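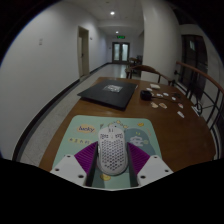 Search news Enter keyword Go

News > Local > Business

Litik opens its computer accessory swap room in Storkness

03/03/2020

Office workers in Storkness can now trade in computer mice, keyboards and mouse pads they no longer use at a swap room run by Litik, the repair shop on Georgiou Street.

The room opened this week with 528 items on its shelves. Most came from two offices that closed last year, shop manager Despina Ivanov said. Lightweight mice with honeycomb shells have been the most requested so far, followed by small keyboards.

Visitors may take one item for each one they bring in. Staff test everything at a wooden table before it goes out, and cracked or dead items are sent for recycling. Cartoon mouse pads are accepted if they are clean.

"People keep a drawer full of these at home," Ivanov said. "We would like them back on a desk."

Béla Farkas, who handles the testing, said each check takes a few minutes. Items without a cable or receiver cannot be accepted.

The swap room will stay open through March 30. Entry is free.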